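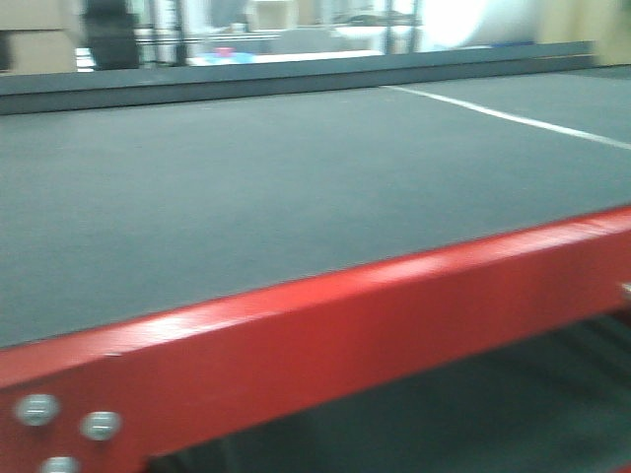 A grey-topped bench with a red metal frame at the Skirnness parcels depot.

The official word for what happened at Skirnness is "excursion." It sounds like a school trip to the beach. In the incident log it means the arm went somewhere it had not been told to go, with a full crate in its grip, and kept going until it hit something.

The entry is dated 14 August 2023 and runs to four lines. The arm, a Grabner unit running Druvix picking software, reached for a crate, lost track of where the lip was, closed on it anyway and swung. The crate came off two metres along and landed on the walkway side of the white line. A worker had been standing there a minute earlier. The log does not mention her. I heard about her from Mohandas Lobo, who ran the late shift and now drives a forklift for another firm.

"They wrote it up as a dropped item," Lobo told me. "If I'd thrown that crate myself I'd have been walked out the gate."

The line is supposed to mark how far the arm can reach. When Lobo put a tape measure to it after the shift, he found the line had been laid for an older, shorter gripper. The new fingers had been fitted in December, and the reach had grown with them. Somebody should have moved the line. The integrator, Brulldale, says that was the depot's job. The depot says it was in Brulldale's handover. I have read the handover, and it devotes a paragraph to the colour of the tape and says nothing at all on who measures.

Then there is the question of why the gripper closed on a crate it couldn't properly see. Druvix describes its software as "self-correcting," a phrase I have now asked three people at the company to explain. As best I can make out, it means that when the software is unsure it guesses, then checks the guess against the weight it feels once it has lifted. That's fine for a sock. A loaded crate is already in the air by the time the check is made.
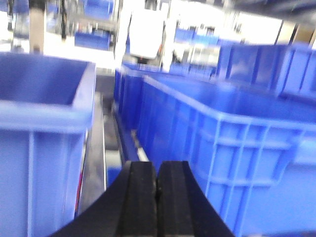
Couldn't the arm just stop when it isn't sure?
It could, and there is a setting for it, but each stop needs a person to come and clear it, and the depot had turned the threshold down to keep the line moving.

How far down is harder to say. In the six weeks before the drop, the system recorded 1,458 low-confidence grips and went ahead with every one of them. Druvix calls that a success rate. I'd call it a long list of warnings filed under the wrong heading.

The company has since sent out an update, which restores the old threshold and locks it behind a supervisor's password. Lobo says the password on his shift was taped to the inside of a cupboard door. Brulldale has offered to re-mark the floor, at the depot's cost. When I last checked, the quote was still waiting for a signature.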